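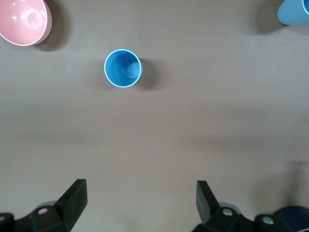
왼팔 손목 카메라 화면, 그리퍼 열린 상태

비상정지를 풀면 그리퍼가 혼자 움직입니다

Namine
2018년 12월 27일 작성

양팔로 식탁 정리 작업을 돌리고 있습니다. 컵 집어서 옮기고, 그릇 옮기고, 냄비 뚜껑 여는 정도의 소박한 살림입니다. 팔은 둘 다 Zakard 제어기에 물려 있고 그리퍼는 Lurel 평행 조 타입입니다.

문제는 비상정지를 눌렀을 때가 아니라 풀었을 때 생깁니다. 버튼을 누르면 팔도 그리퍼도 얌전히 멈춥니다. 교과서에 실어도 될 정도예요. 그런데 버튼을 돌려서 풀고 화면에서 리셋을 누르면, 팔은 가만히 있는데 왼쪽 그리퍼만 끝까지 벌어졌다가 끝까지 닫히고 다시 벌어집니다. 바로 그러는 것도 아니고 9초쯤 뜸을 들입니다. 다들 안심하고 손을 넣기 딱 좋은 시간이지요.

어제는 컵이 손가락 사이에 비스듬히 끼어서 정지를 눌렀습니다. 풀고, 리셋하고, 컵을 빼려고 손을 뻗었는데 그때 조가 닫혔습니다. 검지 끝을 물렸습니다. 파지력을 80%로 올려 둔 것을 그 순간 손가락으로 확인했습니다. 멍만 들고 끝났지만 컵은 테두리에 금이 갔고, 동료는 컵 걱정을 먼저 하더군요.

지금까지 해 본 것은 이렇습니다.
- 그리퍼 케이블을 뽑았다가 다시 꽂음: 똑같음
- 작업 프로그램을 빈 것으로 바꿈: 똑같음. 빈 프로그램인데도 움직입니다
- 좌우 그리퍼를 서로 바꿔 닮: 이번에는 오른쪽으로 옮겨 간 그리퍼가 그럽니다
- 로그 확인: 리셋 직후 그리퍼 쪽에 "INIT 51"이라는 줄이 한 번 찍히고 끝

오른쪽에 있던 그리퍼는 같은 모델인데 한 번도 그런 적이 없습니다. 왼쪽 것은 6월에 수리를 다녀왔습니다. 판매처인 Van Wyk에 전화했더니 "정상 동작 범위로 보인다"고 합니다. 제 검지의 의견은 다릅니다. 비슷한 증상 겪으신 분 계신가요?

Senad Živković

제어기를 껐다 켜 보세요. 저희는 그걸로 해결됐습니다.

(추가) 댓글로 "껐다 켜면 그때도 벌어졌다 닫힌다"고 하셨는데, 그럼 케이블 문제일 수도 있겠네요. 정품 케이블인가요? 저희는 예전에 비품 케이블을 쓰다가 통신이 끊겨서 고생했습니다. 증상은 좀 달랐습니다. 저희 것은 아예 안 움직였거든요. 파지력도 낮추시고요. 컵 드는 데 80%면 컵한테 감정이 있는 줄 압니다.

Haris Lazarević

케이블은 아닙니다. 그리퍼를 바꿔 달았을 때 증상이 그리퍼를 따라갔으니 제어기도, 툴 쪽 배선도 일단 후보에서 빼도 됩니다. 제일 쓸모 있는 시험을 이미 하셨어요.

저도 같은 걸 겪었고 원인은 그리퍼 안의 자동 초기화 설정이었습니다. Lurel 그리퍼는 전원이 새로 들어오면 스트로크를 다시 재려고 전개, 폐합, 전개를 한 바퀴 돕니다. 이걸 전원 투입 시 자동으로 할지, 명령을 받고 할지 고르는 항목이 있습니다. 수리를 보내면 설정이 초기값으로 돌아오는데 그 초기값이 "자동"입니다. 6월에 다녀온 쪽만 증상이 있다니 앞뒤가 맞습니다. 수리 내역서에는 물론 한 줄도 없을 겁니다. 제 것에도 "외관 청소"는 적혀 있더군요.

비상정지와 엮이는 이유는 간단합니다. 정지를 누르면 Zakard 쪽에서 툴 전원을 끊습니다. 여기까지는 좋습니다. 그런데 리셋하면 툴 전원이 다시 들어오고, 그리퍼 입장에서는 방금 출근한 셈이니 아침 체조를 합니다. 뜸 들이는 시간은 그리퍼가 부팅하는 시간입니다. 프로그램이 비어 있어도 움직이는 것 역시 이걸로 설명됩니다. 프로그램은 이 일에 아무 관여도 하지 않습니다.

고치는 순서입니다. 저는 이대로 했습니다.

먼저 테이블에서 손을 떼고, 그리퍼 사이에 아무것도 없는지 보세요. 그다음 Lurel 설정 도구로 붙어서 "초기화 방식"을 명령 시로 바꾸고 반드시 저장까지 누릅니다. 적용만 누르면 전원이 빠질 때 같이 날아갑니다. 저는 이걸 몰라서 하루를 두 번 살았습니다.

저장한 뒤에는 비상정지를 눌렀다 풀고 리셋해서 그리퍼가 그대로 있는지 확인합니다. 한 번 말고 여러 번요. 물건을 물린 상태에서도 해 보시고요. 양팔이면 남은 한쪽도 같은 값인지 읽어 보세요.

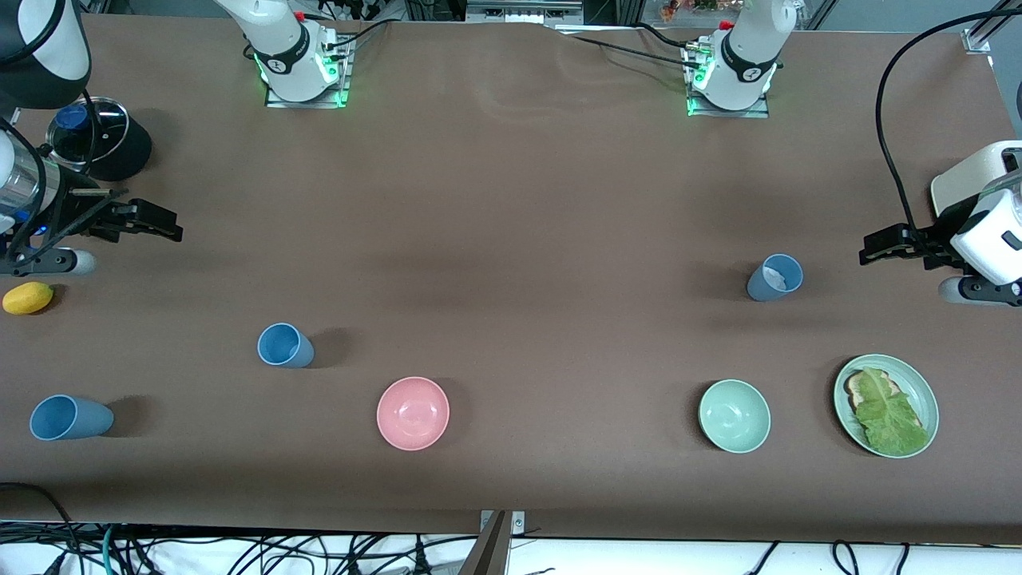 그리고 설정만 바꾸고 끝내면 안 됩니다. 명령 시로 바꾸면 이번에는 초기화를 안 한 그리퍼가 위치 명령을 전부 무시합니다. 그래서 작업 프로그램 맨 앞에 초기화 명령을 넣어야 하는데, 이걸 리셋 직후 자동 실행되는 자리에 넣는 분이 계십니다. 그러면 먼 길을 돌아 원래 자리로 오신 겁니다. 작업자가 시작 버튼을 따로 눌러야 실행되는 자리에 넣으세요.

초기화 행정은 전폭으로 움직인다는 것도 알아 두셔야 합니다. 제 모델은 조 간격이 97 mm까지 벌어집니다. 옆에 다른 물건이 바짝 붙어 있으면 벌어지면서 밀어냅니다. 저는 초기화 자세를 따로 잡아서 팔을 테이블 위로 충분히 들어 올린 다음에 돌립니다.

마지막으로 물건이 끼었을 때 말인데, 리셋한 뒤에 손으로 빼지 마세요. 설정을 고친 뒤에도 마찬가지입니다. 설정값은 안전장치가 못 됩니다. 언젠가 또 수리를 다녀오면 또 "자동"으로 돌아와 있을 테니까요. 비상정지가 눌린 상태에서, 주전원까지 내리고 빼는 것이 맞습니다. 위험성 평가서에 리셋 후 그리퍼 동작이 빠져 있으면 이참에 넣으시고요.

"INIT 51"은 제 로그에도 있었는데 뜻은 끝내 못 찾았습니다. 매뉴얼 오류 코드표는 그 앞 번호에서 끝납니다.

Namine

Haris 님 말씀대로였습니다. 설정 도구로 읽어 보니 수리 다녀온 것은 "자동", 다른 하나는 "명령 시"로 되어 있었습니다. 바꾸고 저장한 뒤 비상정지를 열 번 넘게 눌렀다 풀었는데 둘 다 꼼짝하지 않습니다. 저장 버튼은 설정 창을 끝까지 내려야 나오네요. 누가 그렇게 만들었는지 만나 보고 싶습니다.

초기화 명령은 시작 버튼 뒤로 옮겼고, 버튼 옆에 "끼인 물건은 주전원 내리고 뺄 것"이라고 써 붙였습니다. Senad 님 조언대로 파지력도 낮췄습니다. Van Wyk에는 수리 후 설정값을 내역서에 적어 달라고 메일을 보냈는데 아직 답이 없습니다. 답이 오면 여기에 덧붙이겠습니다.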